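February 10, 2024
By Bello Ogbonna, Wokbridge

Print this page | E-mail this page

Progress report to the Brekke fund: Ridomville film app

Quick one this time, sorry, written between calls. Main news first. The app is out on both phones and the tablet version went up last week. Catalogue stands at 620 films, all cleared, nearly all free to watch with an e-mail sign-up. Target for July was lower so we are ahead there.

Subtitles are behind. Idun Midtbø has done the Norwegian and Swedish sets, English is patchy for anything older than the seventies. Eskil Åberg is re-timing the worst ones by hand. Slow work.

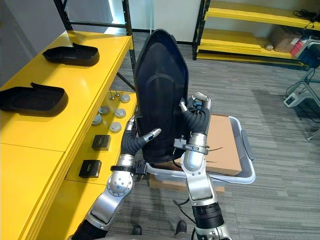
Black panel held upright over a grey tote bin.

Streaming trouble in the autumn was down to the Altex player, which dropped the sound on older handsets. Subbarao Achari swapped it for our own build. Complaints fell off after that, though a few people still get the spinning circle when they skip forward. On the list.

Downloads for watching offline: working on Android, up to 80 titles per account. iPhone is waiting on approval, second try. First was turned down over the wording on the age screen, now changed.

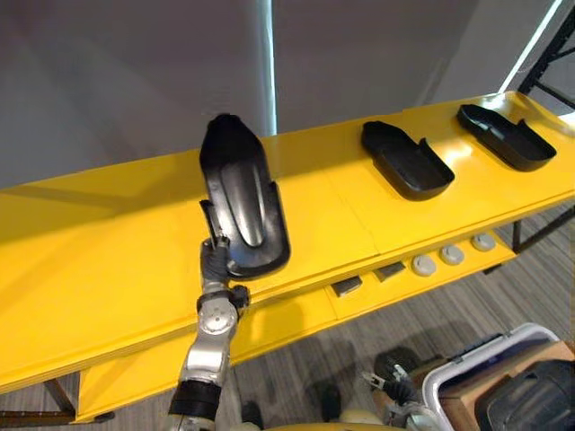

Will viewers have to pay once the grant ends?
The free catalogue stays free. We plan to charge for early access to new titles only, and the price isn't set.

Money. Spend is on plan apart from rights, where three distributors put their fees up at renewal. We let one package go (mostly westerns, hardly watched) and kept the other two. Ingegerd Magnusson has the full sheet and will send it seperately.

Testers: 100 households signed up, most still active. They want a proper search by actor, a sleep timer, and for the app to remember where they stopped. The last of those is done. Search by actor needs the cast lists cleaned up first, and those came to us in a right state,

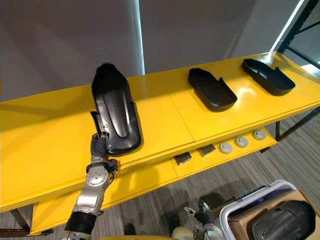
with names spelt two or three ways and some films having no cast at all. Idun has started on them. Would like to move a bit of the unspent publicity money across to pay for this, can you let me know if thats allowed under the agreement or if we need to ask formally.

Next up: iPhone downloads, cast lists, the sleep timer, then a children's section if rights come through.

Contact: Bello Ogbonna, Wokbridge | © Wokbridge | Back to top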